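Old Desktops, Opened Up
Gallery page, Grelulwood repair room
Posted 03/09/2024

I have never bought the idea that more memory fixes an old computer. People say it the way they say a car wash makes the engine run better. Still, Shuk-fan Yen talked me into giving the shelf of retired desktops one more go before the recycler gets them, and I said I'd write up whatever came of it. There are 11 machines on the list. I expected to keep two.

My doubts start with the used parts. The seller, Jerelov, calls every module "tested," a word that covers a lot of ground. Tested how, and for how long? I asked and got a link to the returns page. We ordered 40 anyway, mostly for the spares drawer, and I wrote the order number on the bag in case we end up needing that page.

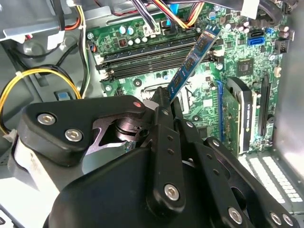 Then there's the matter of seating. Every guide says to push until the latches click, and every guide was apparently written by someone working in a quiet room. I don't trust the click. I look at both ends of the slot, and then I look again with a flashlight. Doğukan Dursun thinks this is fussy. He goes by feel, and he may well be right, but I'd like to see him do it on a board he paid for.

The same guides love to tell you which slots to fill first. Check the manual for your own board. I've read three confident answers on three forums and they didn't agree - one of them was arguing with itself by the second page.

As for cables, I leave them where they are unless they're in the way. Tidying the inside of a case is a nice hobby. I have yet to see it make a spreadsheet open faster.

Next set in November, if the shelf is still there. Notes on your own old desktops are welcome, especially if you timed the startup before and after.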